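Call for Participants: Working Group on Good Practice in Tabletop Robot Handling

Irunetti invites applications from persons wishing to take part in the drafting and trial of a code of practice for small robot arms used at table height. The work is carried out jointly with Cosgrove, which provides the test rooms, and will run for 11 months from May.

Background

Small arms are now used in teaching rooms, workshops and laboratories where people sit or stand close to them for much of the day. The rules written for large fenced machines do not always suit these places, and local practice varies a good deal from one site to the next. In a survey carried out by Irunetti last year, 195 sites were asked for a copy of their written working rules. Of these, 83 were able to send one. Many of the papers received dealt only with switching the arm on and off.

The first draft of the code, known as the Tadanex draft, was prepared in reply to that survey. It covers the laying out of the table, the checking of the gripper before use, the conduct of the person in charge of the arm, and the keeping of records. It has been read by staff at both bodies but has not yet been tried by people who had no hand in writing it. The present call is intended to fill that gap.

The role of participants

We are seeking 12 participants. Each will be asked to:

Read the draft in full and return written comments on it before the first session.

Attend one session each month in the Cosgrove test rooms, from 9.30 am to 4 pm with a break for lunch.

Carry out set picking and placing tasks under the draft rules, using light objects such as toy fruit and plain tableware, first as the person in charge of the arm and then as the observer.

Record any rule that was unclear, could not be followed, or slowed the work without good cause.

Take part in a closing discussion at the end of each session, at which changes to the wording are proposed and noted.

Participants will not be asked to repair or alter the equipment. Faults are to be reported to the session lead, who alone may return an arm to use once it has been stopped.

Who may apply

Applications are welcome from operators, technicians, teachers, safety officers and students aged 18 or over. Previous work with robot arms is useful but is not required, and at least a third of the places will be kept for people who have none. We would particularly like to hear from those who have written or enforced working rules in another field, such as kitchens, print rooms or stores.

Applicants must be able to read and comment on a technical paper written in English. The tables can be raised and lowered, and the rooms have step-free access. Any other arrangements that would help an applicant to take part should be mentioned on the form and will be discussed in private.

Persons employed by a maker or seller of robot arms may apply as observers only. They may speak in discussion but will not vote on the wording – this applies also to those who have left such employment within the past year.

Conduct of sessions

All sessions are held under the rules of the Tadanex draft as it stands on the day. Participants are expected to know the following before they attend.

One person is in charge of each arm at any time, and that person's name is written on the board beside the table. No hand is to be placed between the fingers of a gripper while the arm is powered. Objects are set out or moved only when the arm has been stopped and the person in charge has said so aloud. Loose sleeves, scarves and lanyards are to be removed or tucked away. Bags and drinks are left on the shelves by the door.

Anyone in the room may stop an arm at any time and need not give a reason.

Payment and expenses

A fixed fee is paid for each session attended, together with the cost of standard class travel. Lunch is provided. Participants whose employers do not allow them to accept a fee may ask for it to be withheld, and this will have no bearing on their application.

Records and privacy

Camera recordings made at the arm during a task are kept for the purpose of revising the code. They will be stored by Zusow on behalf of both bodies and deleted when the final text has been published. Written comments may be quoted in the published report without the name of the person who made them. A participant may withdraw at any stage and may ask for his or her comments to be removed, provided the report has not yet gone to print.

How to apply

Forms may be obtained from the Irunetti standards office or completed at the front desk in Cosgrove. Applicants should enclose a statement of no more than one page setting out their interest in the work and any sessions they already know they could not attend. References are not needed at this stage. All applicants will receive a written reply, and those selected will be sent the draft together with a map of the site and the dates of the sessions.

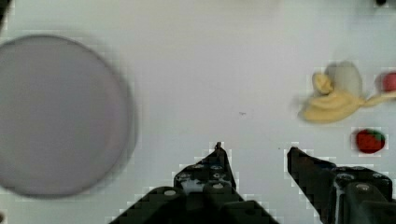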